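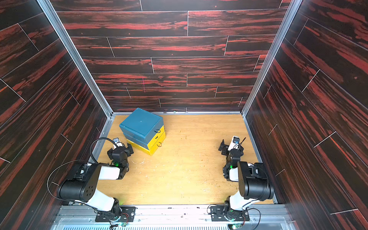
Budgeting for a two-arm bench cell: what the quote leaves out

29/01/2020
By Jonas Lüthi

Konrad Mayrhofer plans equipment purchases for the manipulation lab at Drunthorpe. The lab runs two-arm cells in which the arms handle small household objects, and he is now preparing the order for the next one. I asked him how he builds the budget, starting with the arms.

"The arms are the easy line," he said. "You get a price, you get a delivery time, you write both down. I spend an hour on the arms and two weeks on everything that is bolted to them."

His spreadsheet has 11 lines for a single cell. The arms and grippers take up two of them. The others cover the frame, the floor board, wall panels, cameras, cabling, power supplies, the control computer, spare parts, objects, and labor for assembly. He does not allow a line called "miscellaneous." Rupert Frei, who approves the spending, sent back an earlier version that had one.

The frame is aluminum extrusion cut to length by Pichler. Mayrhofer orders the front rail separately from the corner profiles. "Both arms mount to the front rail. If it flexes, your calibration is gone and you will blame the software for a month. I pay for the heavier section there and take the standard one everywhere else."

Wall panels are a smaller cost with a larger effect. The present cell has dark wood-grain panels with red and orange figuring and a pale wood floor. Mayrhofer said that choice was made on purpose. The lab wants a patterned background, and a plain set is budgeted as an alternate so that the same task can be repeated against a different wall. One set of panels with fixings is priced at 500 euros.

Cameras are budgeted per cell, with one on each wrist and one fixed outside. Mayrhofer counts the cable to each camera as part of the camera. "A wrist camera without a cable that survives the wrist is a paperweight. We specify the cable, the bend radius and the loop length in the same line." He holds one spare cable per arm in stock and reorders when it is used.
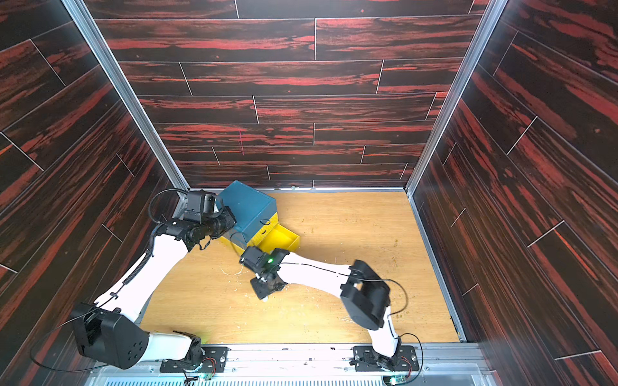
Drawer work in the two-arm cell, Drunthorpe.

I asked how the lab decides what the arms will handle. Wenceslao Domínguez runs the tasks and writes the object list, and Mayrhofer prices it. The small drawer box is on that list. According to Domínguez, it suits two arms well: one can hold the body while the other deals with the drawer. He asks for objects in sets, all bought at the same time from the same supplier. A replacement bought later may have a different drawer fit, and the results from the two can't be compared.

"I was against buying sets," Mayrhofer said. "Then I saw how the object line behaved over a full run. Single replacement orders cost more in shipping than the objects did."

The object line is now 600 euros per cell. Anything left over stays in the line and can't be moved to spares. Frei insisted on this, and Mayrhofer said he has stopped arguing about it.

For grippers he asked for offers from Penia and Trastonetti. Both were acceptable on force and stroke. The decision came down to fingers: Penia sells them separately and Trastonetti sells only the complete unit. The difference over the planned service life, on his figures, was 2,283 euros. He ordered from Penia.
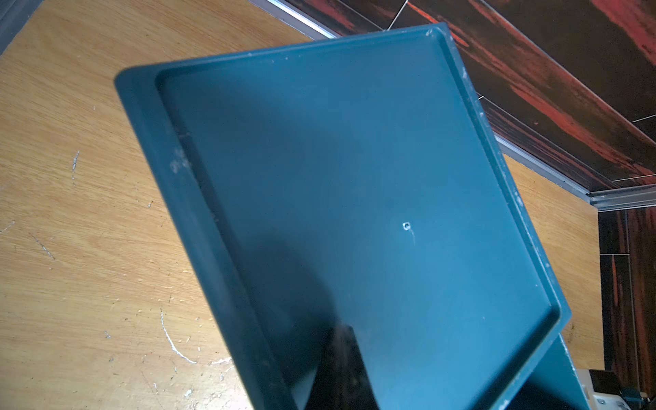
Page last changed: June

Wear was the last subject. Plastic parts pick up scuffs along the rims, and the wood floor collects scratches and pale nicks. Mayrhofer budgets the floor board as a consumable. It lifts out after the edging is removed, and a new one is cut from the same drawing.

"Don't replace it because it looks bad," he said. "Replace it when a gripper catches on it, or when Wenceslao says the marks are showing up in his results. Those are the two conditions written in the maintenance sheet."

Objects follow a different rule. A scuffed part stays in use as long as it opens, closes and sits flat. A cracked one is taken out along with its set.

Labor is the line he is least satisfied with. The first cell was assembled by Valter Holmgren between other jobs, and his hours were never recorded, so the estimate for the second has no measured basis. For the next cell, Holmgren will log frame, wiring and calibration separately. Mayrhofer expects wiring to be the largest of the three.

Asked what he would change in the order itself, he named the power supplies. He would mount them outside the enclosure with connectors that can be reached from the front. The change adds two connectors and a longer cable run per arm. Frei has the revised sheet and had not signed it when we spoke.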